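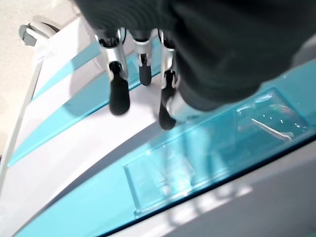
2020-01-11 – Redacción Britevley

Inicio Noticias Clubes Contacto

Alistair Niven llega tarde y con prisa. Lleva desde septiembre con el club de robótica de Britevley y habla sin sentarse. "Dos equipos, Alen y Grillby. El reto es el mismo, cajones." Cajones de un carro médico, se entiende.

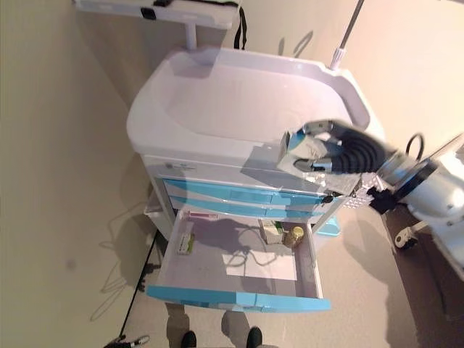 "Abrir es lo fácil, lo dificil es no empujar el carro", dice. Calculan unos 200 intentos por equipo antes del concurso Kourkoulas. Presupuesto – poco. "Con 1000 euros no haces nada, pero aprendes a reparar." 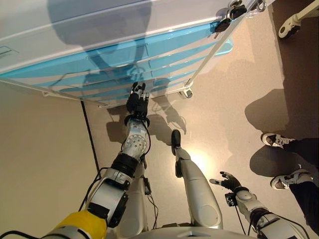

¿Y los alumnos? Programan ellos, Niven solo corrige. Insiste mucho en la postura antes de acercar los dedos al mueble. "Mira la mano izquierda, casi tocando el frente azul y abierta. Desde ahí se decide todo." Pide tambien que siempre haya alguien de pie al lado del robot. Siguiente ensayo, en 50 minutos. Se va.

Última actualización: hoy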